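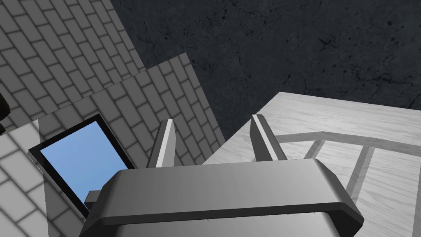

So our part of the Clernari project was demos, demos and more demos. You drive the simulated arm yourself, save the run, and later the policy tries to copy you. I figured we'd have a full set by November (ha!). Cengiz Kocabaş wrote the reset script, which moves everything to a new spot before each run, and I did most of the driving.

My first 30 runs were terrible. I kept stopping to think, and the model learns your pauses too — so those got tossed.
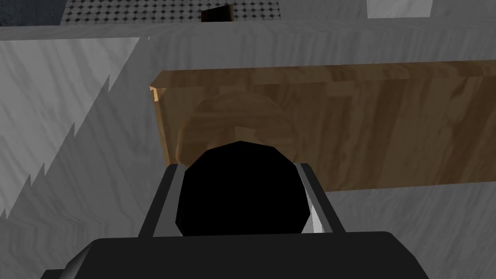
Robot Learning Club, Starnent Lab

The wrist view was the hard one for me. Up close you lose track of the room fast, so I started checking the other view before every grasp. We ended up keeping 274 runs and throwing out 51, mostly for bad grasps.

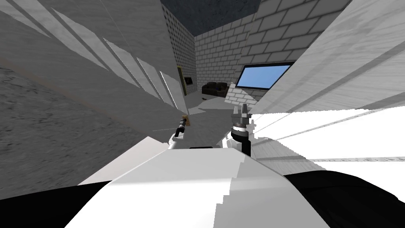 Both grippers in view, with a small tan piece in the left one.

Next up is training on just the clean runs, and I still owe Cengiz the labels for Sunday's batch.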